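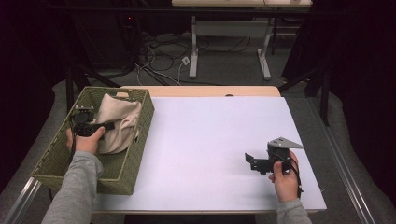

3.2 Work surface and starting arrangement

Print this article | E-mail this article

All folding trials were carried out on a light wooden table with a white board laid over most of it (Figure 3). The board gave a plain background against which the edges of a cloth could be judged, and it was left clear in the middle so that each item could be spread out in full. A green woven basket with low slanted sides stood on the left of the board. Its position was not fixed with tape, and small changes in angle between trials were accepted.

Figure 3. The work surface, with a crumpled beige cloth in the green basket and the centre of the board free for folding.

Each trial began with one cloth in the basket. The cloth was dropped in from above and was not smoothed or arranged afterwards, so the corners were often hidden inside the bundle. Participants were told to take it out, lay it on the board, fold it in half twice and place it to the right. They were free to turn the cloth over or to start again, and a restart was recorded as part of the same trial.

We use cookies to remember your reading preferences. Accept | Manage settings

The cloths came from a mixed household set supplied by Biltura. Those with a fringe or a raised hem were taken out after the pilot, as the hem made the corners too easy to find by touch. The remaining 25 cloths were washed once before use and tumble dried without softener. In all, 105 trials were completed in April, of which 13 were set aside because the cloth had been put in the basket already partly folded.

3.3 Coding of folds

Two of the authors (Adjei and Gatti) coded the trials separately. A fold was counted when one edge had been brought across the cloth and released. Smoothing with no change in outline was coded as a separate action. Where the two coders disagreed on the start of a fold, the later time was used. Carrasco checked all restarts against the written notes.

The time spent finding the first corner was measured from first contact with the cloth in the basket until one corner was clear of the bundle. This stage is reported separately in Section 4, as it varied far more between participants than the folding itself.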